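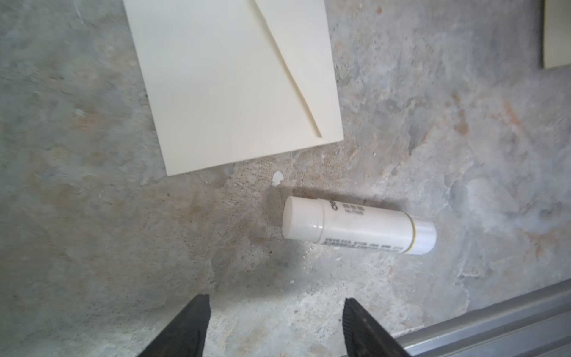

Lomik ist ein Eigenbau-Greifarm aus der offenen Werkstatt Penska in Idville, entworfen von Aisling Mac an tSaoi. Reichweite 370 mm, Traglast 120 g, zwei schwarze Greiffinger mit geriffelter Innenseite. Gebaut für Papierarbeiten: Kuverts, Karten, Kleben. Typische Übungsobjekte sind ein cremefarbener Umschlag und ein weißer Klebestift, beide liegend auf Beton. Der Stift gilt als der schwierigere Teil, weil rund.

Aufbau: Aluprofile, Servos gebraucht gekauft, Steuerung von Ó Gríofa (Version 2, ältere laufen nicht). Öffnungsweite der Finger 60 mm. Kalibrirung von Hand, vor jedem Lauf. Baupläne liegen in der Werkstat aus, Stückliste unvollständig.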